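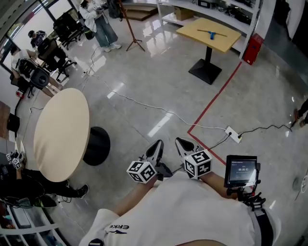

How often should the rubber of a window squeegee be changed? In daily use, turn it over after one month and put in a new one after two; at home, once a year is enough.

From: Giang Phùng
To: Grisitham workroom list
Date: Thursday, January 11, 2018
Subject: Re: Streaks on the big windows, and where to keep the squeegees

Dear Davina, dear all,

Thank you for your message. I answer between your lines, and I hope my English is clear enough.

Davina Baird wrote:
> I did the windows at Grisitham again before the weekend and I still get
> a thin line of water at every overlap. Is it the soap, the blade or me?
> Also, could we please agree on one place for the squeegees? I found two
> of them standing in a bucket with the rubber at the bottom.

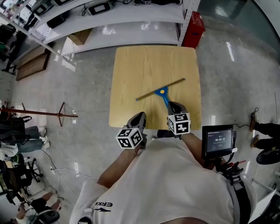
I would look at the blade first. Take the squeegee to a table with good light, lay it down and pass a dry fingertip slowly along the rubber. If you feel even a small notch, you have found your line. The one with the blue handle and the round yellow button on its head is easy to recognise, so please begin with that one and tell us what you find. I looked at the older one from Brolley in November and it had a notch near the left end, as long as a grain of rice. I turned the rubber over and the line was gone from the glass.

If the rubber is smooth, the fault may be in the overlap. My aunt cleaned shop windows for many years and she taught me to cover the last stroke by the width of two fingers. She also dried a narrow strip at the top of the glass with a cloth before the first pull, so that the blade started on dry glass. I do both and I have fewer lines than before, although the corners are still not very good.

> I used one capful of Tuvirano in the bucket, as the label says.

One capful is for a full bucket, I think, and most of us fill only half. I now measure it: 6 ml of liquid to 1,000 ml of water. It does not look like much foam, but the blade slides well. If it jumps or makes a noise on the glass, add a few drops more — not a second capful. The water here is hard, and with too much soap it leaves a grey film which one sees only when the sun is low. 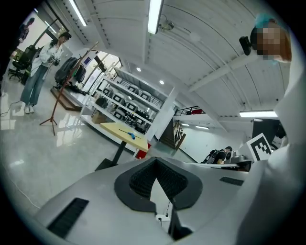
With the film already on the glass, I would wash once with plain warm water and pull it off before using any soap. Wipe the blade after every stroke, always with the same cloth, and keep that cloth for nothing else. The Seo cloths lose fluff during the first two or three washes, so new ones should go to the kitchen first.

> And the storing? I don't mind where, as long as it is always the same place.

I agree with you. The rubber bends when it stands on its edge for some days, and after this it never lies quite flat again. My proposal is a row of hooks on the inside of the cleaning cupboard door, each squeegee hanging by its handle with the blade free. The hooks should be 80 mm from the side of the door, otherwise the wider blades will touch the frame when it closes. I have measured this twice.
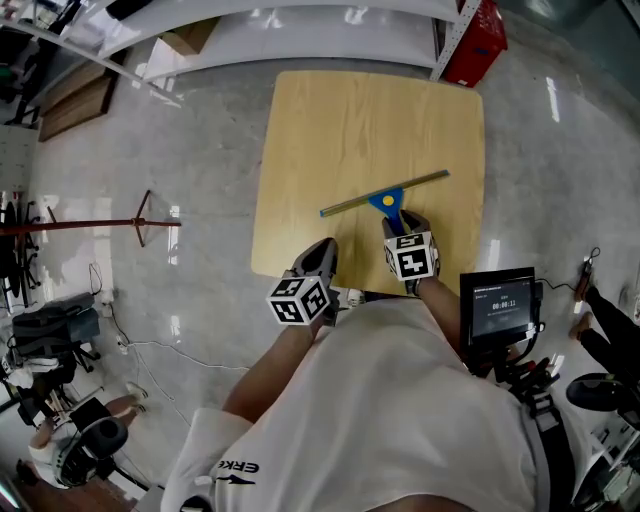
Until the hooks are there, please rinse the squeegee in clean water, dry it with the cloth and lay it flat, with nothing on top of the rubber. The bucket can stay under the sink, upside down.

I can buy spare rubber on my way home next week if somebody tells me the length. Please measure the metal channel and not the old rubber, as the old piece may be stretched or already cut. A new strip can be a little too long — one cuts it with sharp scissors, straight, and leaves a very small piece standing out at both ends.

Davina, do you still have the key of the cleaning cupboard? I could not find it on the board.

With kind regards,
Giang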